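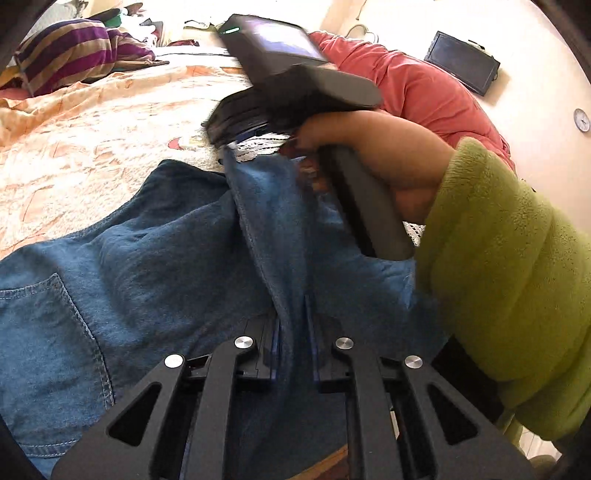 Reynaldo Dizon asked at the last review whether the jeans could be left out of the folding work until spring. We have kept them in. Denim is what most households in Bremville send us, and the heavy seams are where the folding goes wrong.

Spending for the period came to 2,775 dollars, mostly shelving and laundry costs. The bedroom sessions now run 45 minutes, and we held over 80 by the end of November. Sweaters and bed covers are on schedule - jeans are 3 weeks behind.

Tsung-han Shek will send the revised folding guide on Friday. The Marquez order for storage bins is still open.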